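Does background music help or hurt a kid who's learning to read?

Posted in Music and the Mind, Elstead Parents Board

mossy_kettle

Hi all, first time posting after reading along for ages. My son is seven and he hums. All day, every day, in the tub, in the car, over his cereal. When he reads out loud he's slow and gets stuck a lot, but if I put on something quiet in the next room he seems to get further down the page before he gives up. My sister thinks I'm imagining it and that any music at all is one more thing for his brain to sort out. His teacher was nice about it but didn't really have an opinion.

So I guess I'm asking two things. Is there anything to the idea that a steady beat helps with reading? And if you do play music during homework, what kind? We've tried piano stuff (fine), movie soundtracks (he stops and tells me the plot of the movie) and the radio, which was a disaster. I'm not musical at all, so please go easy on me!

birnus_bass

No words in it. Put it on low. Mine did homework to slow guitar for years and she's fine.

Also I'd turn it off for spelling.

plum_and_fiddle

Oh, I love this one! I teach beginner violin out of my front room in Mastbridge, so I see a lot of seven-year-olds, and a good number of them are hummers. I'm not a reading specialist, so take all this as one music teacher talking.

There are really two different things mixed up in what you wrote. One is music playing while he reads. The other is him making music, or clapping, or keeping a beat with his own body. I'd be a lot more excited about the second one. Reading out loud has a rhythm to it, and the kids in my room who can clap back a pattern often seem to have an easier time breaking a long word into pieces. I can't tell you which one causes which, and I've had a couple of students who couldn't clap in time to save their lives and read chapter books at six, so there you go.

What I'd try at home costs nothing. Before he opens the book, have him clap his own name, then the dog's name, then the longest word he can see on the first page. Do it for a minute, tops. Then read a few lines together, the same lines, out loud, at his speed. If he wants to tap the table while he does it, let him tap. My own son read every single bedtime story with one foot going against the wall (the paint there never recovered).

For the background music, I agree with the person above about no words. I'd also go with the same album every time, so it gets boring. New music is interesting, and you don't want interesting! We wore out one old lute record this way. If he starts humming along with it, I'd switch it off for a while and let him hum whatever he likes between pages.

And keep an eye on how he's doing without any music too. If he's still getting stuck a lot by November, ask the school to have somebody listen to him read. Get his hearing checked while you're at it. That's what my doctor told me years ago and I was glad I went.

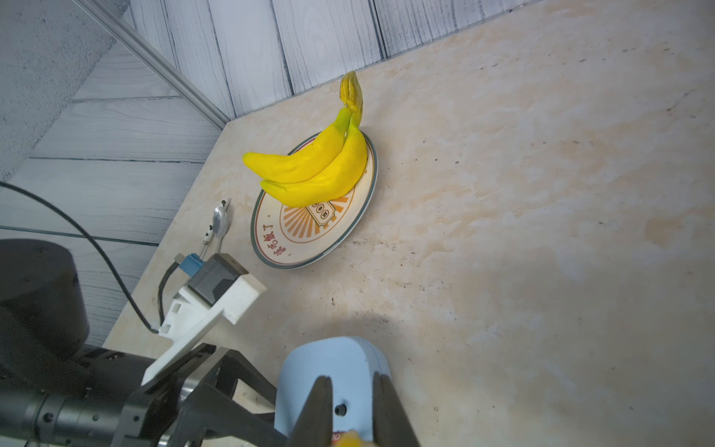 plum_and_fiddle
Violin teacher and board regular

Coming back to add one thing I forgot. Somebody messaged me to ask if a little kid should start an instrument to help with reading. I wouldn't do it for that. Start him on one if he likes the sound of it, and hand drums or a ukulele are kinder on the family's ears than what I teach. The first small violin I bought for my own kid cost more than I wanted to spend and sat under his bed until spring, so rent if you can.

If you're anywhere near Elstead, the library has a free drop-in singing hour with room for 20 kids, and they do a lot of clapping games. Get there early, it fills up.

Let us know how the name clapping goes. Mine always wanted to do the dinosaurs next.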